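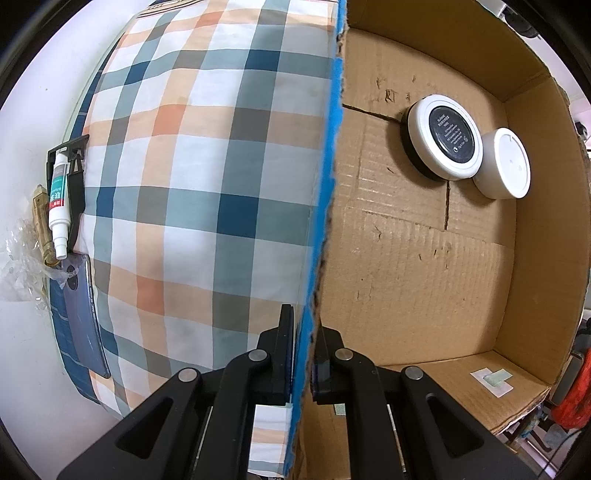 Fingers on either side of the taped box edge.

Tastton hand-held: jaw width freezes partway through a grasp
Forum: Grippers and end effectors > Faults and repairs

linkage_left
Posted 9:40 am
We have four Tastton hand-held grippers recording grasps for a household objects job. One of them has started logging bad jaw widths. You squeeze the trigger, the fingers close normally, and the width in the log follows them down for a while and then sits on one value until you let go. After release it jumps back to a normal reading.

I went through everything this unit recorded in August. 2,068 grasps, 139 with a frozen width. The other three units have none.

It matters to us because the arm replays these recordings. Where the width freezes the arm thinks the fingers stopped early, so it lifts with the jaws still partly open. Last week it dropped a metal jar that way and the jar went off the table onto the floor next to somebody's foot. We have stopped replaying anything from this unit.

Setup is stock. Castellanos encoder board, firmware 188, logging through Trusenlow at 200 samples a second. No error in the log when it happens. Has anyone seen this?

orthogonal_ed
Posted 10:05 am
Check the pivot screws first. There are four on the front of the linkage and they back out. When one is loose the two sides don't close evenly and the encoder is only reading one side. You'd get a width that stops while the other finger is still moving.

linkage_left
Posted 10:31 am
Checked all four with the key, none of them moved. I can also wiggle the fingers by hand and there is no more play than on the good units.

mothballed
Posted 10:48 am
I don't agree with the pivot theory. A loose pivot gives you a wrong number, but the number still changes a little from sample to sample. If it's the exact same value over and over then the reading isn't being updated. That is either the board or the cable.

Is it identical down to the last digit?

linkage_left
Posted 11:02 am
Yes. Identical to the last digit, for as long as the trigger is held.

orthogonal_ed
Posted 11:15 am
OK, then I take back the screws. I'd still put thread locker on them.

fistelwood_bench
Posted 11:50 am
We run six of these at Fistelwood and had something close to it in the spring. Ours was Trusenlow. When the disk gets busy it repeats the last good sample without flagging it. There is a setting called hold on gap and it's on by default. Turn it off and you get blanks in the file instead, which are at least honest. Look at whether the camera timestamps stall at the same moment.

linkage_left
Posted 1:20 pm
Turned hold on gap off and ran the unit for two hours. Now I get blanks where I used to get the frozen value, so thank you, that part is right. The camera timestamps don't stall though. The video runs straight through and only the width goes missing. So I don't think the disk is the cause.

The other thing I looked at was which objects it happens on. It's mostly the wide ones.
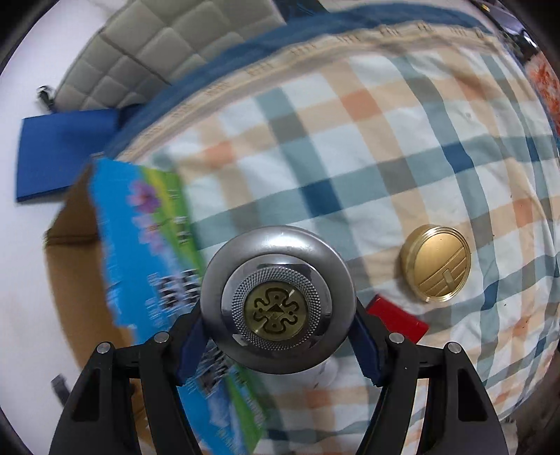 Anything round and wide on the cloth is where I lose the most readings. With thin things like a cardboard edge the fingers go nearly closed and I get a blank now and then. With a wide object the linkage stays spread and loaded for the whole grasp, and that is when the width drops out. Same operator, same speed, same trigger pressure as far as I can tell.

mothballed
Posted 1:44 pm
That's the cable. On the Tastton the encoder lead runs behind the outer link and comes out next to the handle. If it was routed too short at assembly it gets pulled tight in one part of the travel. Take the back cover off and look at the connector while someone else moves the fingers. Power off first, please. The return spring is strong enough to hurt if your finger is between the links when the trigger lets go.

karst_pony
Posted 2:10 pm
Seconding the warning. I got a blood blister doing exactly this. Put a block of foam between the fingers before the cover comes off.

orthogonal_ed
Posted 2:26 pm
Foam is fine for looking at it, but he needs the fingers to move to find the fault, so it has to come out at some point. Unhook the spring. It takes five minutes.

karst_pony
Posted 2:33 pm
And then you have no load on the linkage and the fault might not show. He said it happens when it's loaded. I'd leave the spring on, keep hands on the handle, and move the fingers with the trigger only.

linkage_left
Posted 4:15 pm
Cover off, spring left on, hands on the handle. The encoder lead is tucked under a cable tie that the other units don't have. With the fingers wide the lead is tight and the plug sits crooked in the socket. Pushing lightly on the plug with a plastic stick brings the reading back, letting go loses it again.

I cut the tie and reseated the plug. No blanks in the hour since. I'm not calling it fixed until it has done a full day on wide objects.

fistelwood_bench
Posted 4:38 pm
Would you replace the socket anyway? If it has been pulled sideways for a month the contacts may be bent. We change them if there is any doubt. Castellanos sells the board on its own.

mothballed
Posted 4:52 pm
I wouldn't. Reseating is enough unless the blanks come back. Every time you swap that board you have to redo the width calibration, and more people get that wrong than get bad sockets.

fistelwood_bench
Posted 5:01 pm
We'll have to differ on that. Calibration is two gauge blocks and ten minutes. A bad socket costs you a day of recordings.

linkage_left
Posted 5:20 pm
I've ordered the board so it's on the shelf, and will swap it if I see one more blank.

On the replay side, we added a check. If the width is blank or unchanged for more than ten samples while the trigger is moving, the recording is rejected and the arm won't run it. It catches all 139 of the old ones. It also rejects a few good ones where the operator squeezed very slowly, and I still have to sort that out.

karst_pony
Posted 5:47 pm
Can you post the check? We have two Tasttons with the same firmware and I never looked at the widths on either of them.

linkage_left
Posted 6:02 pm
Tomorrow morning, once I've taken our paths out of it. In the meantime turn off hold on gap and look for blanks.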